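Fruit share, end of season notes

Quick one this month, packing crates as I type. Sorry to everybody whose email is still sitting there.

First the numbers. The Bolarwood share closed with 90 households signed up, up from last year, and more than 400 boxes gone out the door since June. Peaches did fine. Plums late, then all at once. Apricots, let's not talk about the apricots. Frost.

Pickup is moving. From September we're at the old Vlachou feed store, side entrance, 4 pm to dark. Park on the gravel please, not the grass, the neighbor has been very patient and I'd like to keep it that way. If you can't make it by dark, text before noon and we'll put your box in the cooler overnight. One night only! Last month there were boxes in there for most of a week and the smell was somthing.

Box price stays at $20 through the end of stone fruit. Apples and pears will be priced seperately, once Weltavora tells us what they want for the late varieties. Still waiting. Called twice.

Ripening, because I get asked every single pickup. Stone fruit goes on the counter, stem side down, not touching, out of the sun. Don't wash till you eat it. Press gently by the stem, if it gives a little it's ready. Then the fridge, and eat it inside of 4 days. Cold before it's ripe and you get that mealy, cottony stuff, no fixing it after. Paper bag if you're in a hurry. Hard ones, slice and roast with a bit of butter, nobody will complain.
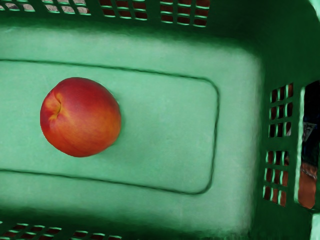
Gunvor Öberg wrote in that the paper bag is too fast for her kitchen and she lays everything out on a linen towel with another one over the top, slower but it ripens more evenly, and could we please go back to putting the picking date on the boxes. Yes. Good idea, should never have stopped. Dates back on from the next pickup.

Also: seconds for jam, by the half crate, first come. Bruised, split, perfectly good if you use them that day. Bring your own box, ours keep dissappearing.

Fleltance pears probably October. More when I know more.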